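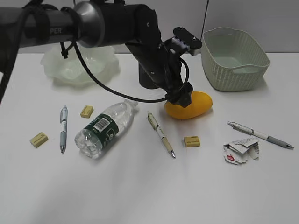 Clearing and Sorting a Household Tabletop

Ornulis Home Services, Resident Information
Revised 21 Nov 2019

A table that serves for meals, correspondence and general use will collect small items in the course of a week. Pens are left beside fruit, and bowls and baskets remain where they were last set down. Residents are asked to follow the guidance on this page when clearing shared tables in the kitchens and day rooms of the Tambunan and Dravadance buildings.

Before you begin

Bring the containers to the table first. One open bowl and one basket with a handle are sufficient for most tables. Place both toward the back, against the wall, so that the front remains free for sorting. A plastic basket of woven pattern is suitable for mixed items, although very thin objects may slip through the sides and should go in the bowl.

Pens and pencils

Gather all pens before handling anything else. Test each one on scrap paper and discard those that no longer write. Retract or cap the tip before storage – an open tip will mark a white surface within minutes. Pens should be stored upright in a cup or laid flat in a drawer tray. They should not be placed in a bowl that is also used for food.

Ink marks on a white tabletop may be treated with a soft cloth and a small amount of rubbing alcohol. Test a hidden area first. Wipe again with plain water and dry the surface.

Fruit

Whole fruit may be kept in a wide bowl at room temperature. Mangoes should be left out until they yield slightly to the hand and then moved to the refrigerator. Lift each piece from the table singly and check the underside for soft spots. Cut fruit is to be covered and refrigerated without delay.

Wavy-edged bowls hold dust in the folds of the rim. Wash these by hand with a soft brush, and dry them fully before returning fruit to them.

Baskets

Empty the basket completely once a week. Lattice sides may be cleaned under a warm tap with mild dish soap and left to drain upside down. Items with no known owner are held at the Dravadance front desk until the end of the month.

Final wipe

Work from the wall toward the front edge with a damp cloth, then repeat with a dry one. Scouring powder is not permitted on white tabletops in either building.

Replacement baskets and drawer trays may be requested from the supply room, extension 166. Please state the building and room number.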